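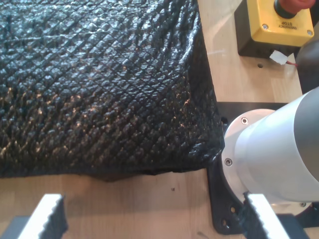 3.2 Cable insertion task

The student teams of the Otton course were given one task: pick up a network cable by its plug and seat it in a switch port. Each team wrote its own controller on top of the Trilteck motion library. A trial began with the arm in its home pose and ended at insertion or timeout.

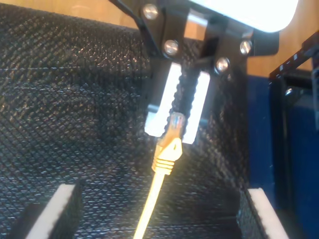

Grasp pose was treated as a free parameter. The Ibarra team fixed it by hand in February; the Cirkent team estimated it before each approach. The two teams logged 211 trials in all, which were split by port row before scoring.

Figure 3. Arm, gripper and rack used in the insertion task.

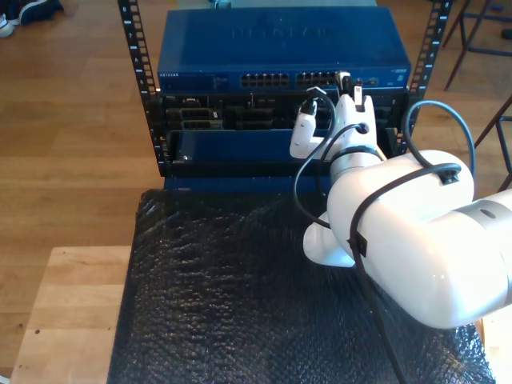

3.3 Scoring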